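Budgeting a second two-arm unit for room tidying: what am I leaving out?

Posted by nogueira_ops

We run one dual-arm mobile unit on pickup tasks in a furnished test room in Vestville (tissues, wrappers, bits of plastic into a wastebasket). I have to submit a request for a second unit in August. The arms and base are quoted. What I don't have is a sensible figure for spares and consumables. Current plan is 600 dollars for gripper parts and nothing else.

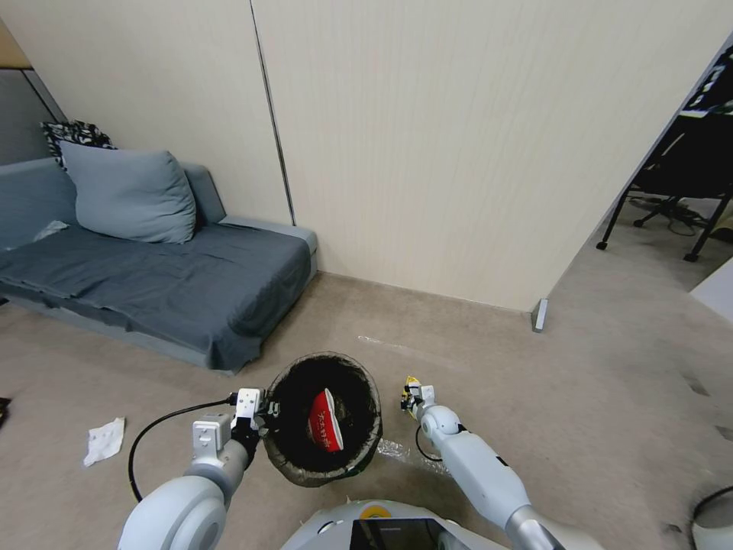 Carpet is low pile and the target is 40 pickups per session. Thin film is the slowest item class for us. Should I budget for different fingertips or a different gripper?

bikden_tech

Fingertips first. Soft pads are cheap, a gripper swap means new mounts and recalibration. I would carry:
- 8 pairs of pads
- one complete spare gripper
- two spare cable sets per arm

Cables go before motors do. If yours run in open loops outside the arm, price sleeves too. Our spares line for one unit came to 1090 dollars excluding the gripper, so 600 is low.

Also ask whether the second unit shares a controller license. Ours did not.

drullia

just get the service contract

plover_k

Depends on the contract. Ours excluded end effectors and cables, so read the wear parts clause before you drop the spares line. Put bin liners and test litter under consumables.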